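Como tirar o cinzento de uma superfície clara sem estragar?
Tempo de leitura: 2 min

Daso36
Boa tarde a todos. Tenho um tampo claro, quase branco, que uso todos os dias para dobrar roupa. Com o tempo ele me parece mais cinzento. Já passei pano com água e ficou igual. Posso usar lixívia?

Cloltwood
Lixívia não! Detergente e pronto.

Riis_400
Eu começava por ver a luz. Uma superfície lisa e clara muda muito de tom conforme a hora - de manhã parece creme, à tarde parece suja.
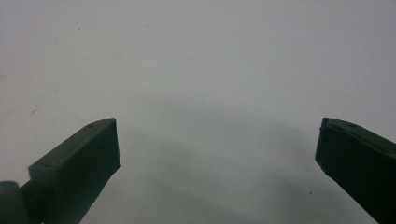
Flelska - moderadora da secção Limpeza

O branco quente em cima e o cinzento mais frio para baixo estão na mesma superfície, e de marcas só vejo uns pontinhos escuros e um risco fino. Passe um pano húmido numa parte pequena, deixe secar e compare com o resto. Se a cor é igual, não esfregue mais.

Última atualização: 10/24/25

Relacionados
Marcas de copo no tampo
Pano de microfibra: como lavar
Dobrar lençóis sozinho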